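Play kitchen

A play kitchen is a collection of small-scale or imitation kitchen equipment, together with replica food, used by children for pretend cooking, serving and shopping. The term is applied both to the standing unit, which usually represents a stove, sink and cupboard, and to the loose pieces used with it or on an ordinary table. Play kitchens are common in homes, nursery schools, waiting rooms and children's museums, and they are also used by speech and occupational therapists.

Terminology

Makers and retailers distinguish between the unit and the accessories. The unit is the piece of furniture. The accessories include cookware, tableware, utensils, small appliances, packaged goods and replica food. In schools the whole area is often called the home corner or the housekeeping area, and the words "play food" are used for replicas of any kind, including bottles and cartons.

A further distinction is made between toy pieces and real pieces. Many collections contain both. A toy saucepan is made at a reduced size for a child's hand, while a real colander or serving plate may be placed in the same box because it is light, hard to break and easy to wash.

History

Miniature kitchens were made in German-speaking parts of Europe from at least the seventeenth century. Early examples were costly and were often kept for display. During the nineteenth century, tinplate stoves and small metal pans were produced in large numbers, and some of the stoves could be heated with a spirit burner. Electric toy ranges appeared in the early twentieth century.

After the Second World War, molded plastic became the usual material for accessories. It allowed fruit and vegetables to be made cheaply in bright colors, and replica food came to be sold in baskets and net bags. Wooden food returned to favor later in the century, often in the form of pieces held together by hook-and-loop tape, which a child can separate with a blunt toy knife.

Components

Cookware and tableware

Most collections include at least one pan, a few plates or bowls and a set of cups. Larger pieces such as colanders, trays and mixing bowls serve a second purpose, as children use them to carry and sort the smaller items. Plates with a raised rim are preferred for younger children, who tend to move a full plate from one place to another many times during a single session.

Appliances

Toy appliances include toasters, kettles, blenders, microwave ovens and toaster ovens. They range from solid blocks with painted controls to models with turning knobs, opening doors and a light or bell. Some schools have used real appliances that are no longer needed. Guidance on this practice generally requires that the power cord be removed completely, that glass parts be checked, and that heavy items be kept low or fixed in place.

Replica food

Replica food may be whole, such as an apple or a tomato, or shown in cross-section, such as a slice of orange. Cross-sections are flat and stack easily, and they give a clearer view of rind, seeds and segments. Bottles and jars are usually modeled on common condiments. Felt and knitted food is also made, mainly by hand, and is used with children who are not yet ready for small hard pieces.

Use in education

Pretend cooking gives children practice in naming objects, taking turns and following steps in order. Teachers commonly introduce sorting tasks, in which food is grouped by color, by kind or by the place where it would be kept. Fruit is well suited to this work, as a single item may belong to several groups.

One local account of such use comes from the Endley nursery program, which published its equipment list on 9 May 2018. The list was prepared by Daniyal Abbasi and covered 364 separate pieces held in 11 boxes. The boxes were exchanged between rooms every 30 days. The Endley list gave colanders, plates and small ovens their own section, under the heading "large items," and advised staff to set these out first and to add fruit and bottles afterward.
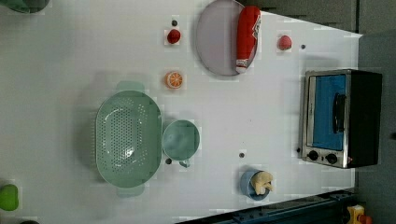
Abbasi's notes to the list recommended that no more than 8 kinds of food be offered at one time to the youngest group. Older children were given the full box and asked to lay a meal for a named guest, or to put away everything that would spoil if left out.

Storage and care

Loose pieces are normally kept in shallow open containers so that the contents can be seen. Deep bins are cheaper but tend to be emptied onto the floor. The Talpur system, used in several children's centers, marks each shelf with the outline of the piece that belongs there. The Hanness system uses color bands on the containers and leaves the order of the shelves to the staff.

Hard plastic pieces can be washed in warm water with dish soap and left to dry on a rack. Hollow fruit with a seam or a small opening should be squeezed out and dried with the opening facing down. Wooden pieces are wiped with a damp cloth and should not be soaked. Labels on toy bottles wear quickly, and many schools leave them unlabeled once the paper has lifted.

Safety

In the United States, toys intended for children under three years of age must not present a small-parts hazard. Small replica fruits such as berries and grapes are therefore often sold separately from sets made for toddlers. Mixed collections should be checked whenever new pieces are added, especially where items have been donated.

Collecting

Older play kitchen pieces are collected by museums and private buyers. Complete sets are uncommon, as food and utensils were easily lost. The Kiline collection holds tinplate stoves, pressed-metal pans and a group of early plastic fruit, part of which is shown each December.

See also

Dollhouse
Home corner
Pretend play
Toy stove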